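Speaker notes: simulated pick-and-place, student robotics project
Michalis Bakalis, Sep 15, 2023

Slide 1. Title. Say the project name, Nelelport, and move on.

Slide 2. Scope. One arm, one table, two small parts to be placed in a tray. Everything reported today was done in simulation. No hardware results.

Slide 3. Team and timeline. 6 students, started in April. Scene building took longer than the controller. Mention the shared scene file and who can edit it.

Slide 4. Method. Random start positions for both parts, fixed tray. Joint limits enforced in the planner. Friction left at the simulator default; expect a question on this.

Slide 5. Runs. 3846 episodes logged, the first 1000 used for tuning only and left out of the results. Don't read the table aloud. Point to the failure column.

Slide 6. Failures. Most were grasps near the table edge, where the wrist has little room to reorient. Second group: the part touched the tray rim on release. Colour of the part made no difference to the planner, as it reads poses straight from the simulator.

Slide 7. Next term. Camera input in place of known poses. Re-run with 2 tray positions. Organise code review before that.

Slide 8. Leave up during questions.

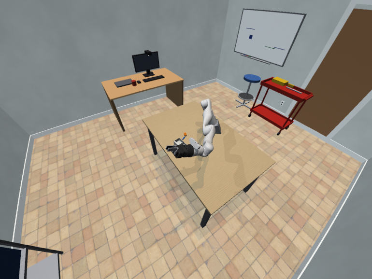
Fig. 4. Simulated workcell: table-mounted arm, tray and parts.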